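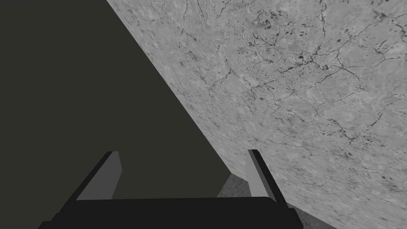 Akash Vashisht has read the new parking plan for downtown Plevport twice, and he still can't find the part where anyone explains why it will work. He lives on Hekden Street, four doors up from the old feed store, and he wants to know where the people who get priced off Main are supposed to go. His guess is Hekden Street.

It is a fair guess. The city's plan, put out in draft form this month, would put meters on the free curb spaces along Main between the post office and the river. Drivers would pay $2 an hour. The consulting firm that drew it up, Malari, says this will cut traffic downtown, help the shops by turning spaces over faster, and pay for itself inside two years. That is a lot to ask of a parking meter.

Start with the traffic. Malari's report says drivers now circle the block looking for a free space for up to 9 minutes at the busiest time of day. The phrase "up to" is carrying a good deal of weight there. The report gives no average. It doesn't say how many drivers were timed, or whether they were timed in December, when the shops are full, or in some dead stretch of February when you could park a hay wagon in front of the bank and no one would mind. The appendix that should hold those details is one page long and mostly a map.

Then there are the shops. The report quotes two owners who like the idea, neither of them by name. The hardware store, the bakery and the shoe repair place all have signs in the window against it. The owner of the bakery said her morning customers stop for coffee and a roll and are gone again before a meter would have done anything for her. What she worries about is the lunch crowd, who sit.

The city has tried something like this before. Older residents will remember the pay lot behind the library, which was also going to pay for itself. It was run by Kandpal, a company from out of town, and it closed after its contract ran out. The lot is free again now and it is full most mornings, which the report lists as proof that people want to park downtown. It doesn't mention that the same lot sat mostly empty when it cost money.

As for the income, the city expects 50 percent of what the meters take in to go to street repair. The other half goes to the meter company for the first part of the contract, and the draft leaves the length of that first part blank. There is an actual blank line, with a note in the margin saying "TBD." The city manager's office said the number is still being worked out and that it would be wrong to read anything into it. Maybe so. Most people buying a car would want that line filled in before they sat down with a pen.

Side streets get one paragraph. It says the city will "monitor conditions" on Hekden and the blocks behind it and may bring in resident permits later on. The paragraph doesn't say what conditions would set that off, or what a permit would cost, or whether a person's sister could still park out front when she comes for supper.

None of this means meters are a bad idea. Parking downtown is a pain at noon and everybody knows it. A fair number of the cars on Main at that hour belong to people who work there, and they would likely move if it cost them a few dollars a day. But the city already has a two-hour limit on those same spaces, and it stopped writing tickets for it some time ago – the office says for lack of staff. Enforcing the limit would be cheap to try. The report gives it half a sentence and calls it "not a long-term solution," with no figures attached.

The draft can be read at the front desk of city hall or at the library. Written comments are being taken at the clerk's office until the end of the month, and the office closes at 4:30. A public meeting will follow, though no place has been set for it. The city says there will be plenty of parking.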